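Bonjour et bienvenue dans le dépôt `kivine-pinces` !

Vous trouverez dans ces dossiers tout ce que nous avons accumulé en comparant deux pinces parallèles sur le même bras, avec les mêmes objets et (autant que possible) la même patience. Le travail a commencé en mars, dans notre petit atelier de Praststead, et il continue doucement, au rythme des disponibilités de chacun. Si vous arrivez par curiosité, prenez votre temps ; si vous arrivez parce que votre propre pince lâche tout ce qu'elle touche, allez directement à la partie « Ce que nous avons appris », vous y serez en bonne compagnie.

Dernière mise à jour : 7 juillet 2025

## Ce que contient le dépôt

- `essais/` – les 497 essais de saisie, un dossier par essai
- `pinces/` – les réglages des deux pinces, Ho et Fonby, avec les fichiers de calibration
- `objets/` – une fiche par objet, 19 au total, avec masse, dimensions et remarques
- `outils/` – les scripts de lecture et de tri, en Python
- `notes/` – le carnet de bord, écrit à plusieurs mains et pas toujours bien rangé (pardon d'avance)

Chaque dossier d'essai contient la vidéo, les positions articulaires, l'ouverture de la pince, la consigne de force et un fichier `resume.yaml` rempli par la personne qui menait l'essai. Les champs de ce résumé sont en français, sauf `status`, que Brian Barasa a nommé avant que nous ne nous mettions d'accord et que trop de scripts utilisent maintenant pour qu'on y touche.

## Les deux pinces

La pince **Ho** est la plus légère. Elle se ferme vite, elle est agréable à régler, et ses doigts étroits se glissent volontiers entre deux objets voisins. Son défaut, nous l'avons découvert assez tôt : dès que l'objet est un peu de travers entre les doigts, elle le fait pivoter en serrant.

La pince **Fonby** est plus lente et plus encombrante, mais elle tient mieux sa consigne de force. On peut lui demander de serrer à peine, et elle serre à peine. Pour les emballages souples, c'est un vrai bonheur.

Les deux se montent sur la même bride. Comptez tout de même le temps de refaire la calibration après chaque changement – nous avons essayé de nous en passer, et les essais correspondants sont marqués `a_ecarter: oui`.

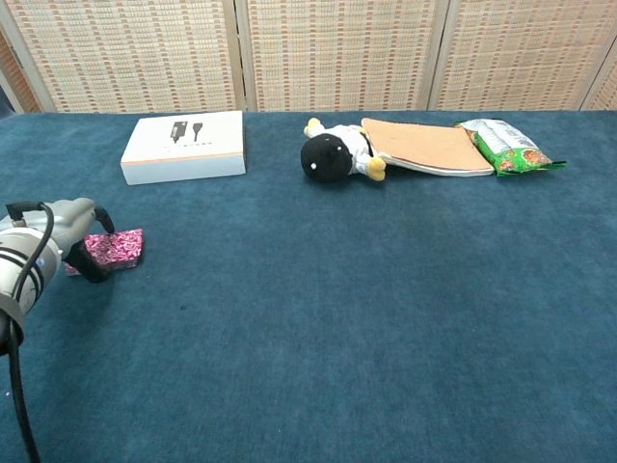
Le choix des objets nous a occupés bien plus longtemps que prévu. Oleksandra Bilyk tenait à ce que l'on sorte des cubes en plastique et des cylindres usinés, si commodes et si peu représentatifs de ce qu'on ramasse dans la vraie vie, et je lui donne entièrement raison. Un petit bloc rose à motifs comme celui que la pince vient toucher devant la boîte blanche offre des faces assez franches pour qu'on juge l'alignement des doigts, tandis qu'une peluche couchée sur le côté ou un sachet froissé posent de tout autres questions : où commence l'objet, où finit-il, et jusqu'où peut-on serrer ? Le carnet posé à plat est encore un cas à part, puisqu'il faut l'attraper par la tranche ou renoncer. Nous laissons volontiers les objets se chevaucher un peu, comme le sachet sur le bord du carnet, car c'est là que les deux pinces se distinguent le plus.

## Déroulement d'un essai

1. Poser les objets selon la fiche de disposition (il y en a 6, dans `objets/dispositions/`).
2. Ramener le bras en position de départ et ouvrir la pince à fond.
3. Lancer l'enregistrement avec `python outils/enregistrer.py --pince ho` (ou `--pince fonby`).
4. Approcher, fermer, lever, tenir, reposer.
5. Remplir `resume.yaml` tout de suite, avant le café.

Un essai est noté `reussi` si l'objet est levé, tenu puis reposé sans glisser. Il est noté `partiel` s'il glisse sans tomber, et `echec` dans tous les autres cas. Li-hua Yeh a relu l'ensemble des notes, et ses corrections figurent dans le champ `relecture` : quand les deux avis diffèrent, c'est le sien qui compte.

## Ce que nous avons appris

Je me garderai bien de désigner une gagnante. Sur les objets rigides, la Ho nous a paru plus plaisante à piloter, et l'on enchaîne les essais sans s'en rendre compte. Sur tout ce qui se déforme, la Fonby reprend largement l'avantage, surtout quand on baisse la consigne de force et qu'on accepte d'attendre un peu.

Quelques remarques plus terre à terre, pour vous éviter nos détours :

- Sur une surface à poils, comme une moquette, la hauteur de contact est plus difficile à régler que sur un plateau dur. Prévoyez une petite marge et vérifiez-la objet par objet.
- Surveillez le câble quand le poignet tourne. Kam-wah Yang a ajouté une limite logicielle dans `pinces/limites.yaml` – gardez-la, même si elle vous agace.
- Les doigts noirs se confondent facilement avec les parties sombres des objets. Notre script de segmentation s'y trompe encore de temps en temps.

## Limites connues

Nous n'avons travaillé que dans un seul lieu, avec un seul bras et 4 opérateurs, dont deux débutaient complètement. Leurs premiers essais sont conservés, parce qu'ils sont instructifs, mais filtrez-les avec `--sans-debut` si vous entraînez un modèle. L'éclairage n'a pas été mesuré. Enfin, quelques horodatages de la Fonby présentent un décalage que `outils/recaler.py` corrige à peu près bien ; la méthode est expliquée en tête du script.

## Participer et remercier

Les questions, les corrections et même les simples bonjours sont les bienvenus dans les tickets du projet. C'est Siu-ming Lam qui y répond le plus souvent, avec beaucoup de gentillesse, et si vous testez une troisième pince sur nos objets, envoyez-nous vos fichiers, cela nous ferait très plaisir ! Merci de citer le dépôt sous le nom « Kivine, comparaison de pinces, Praststead » et de conserver le fichier `AUTEURS.md` dans toute copie.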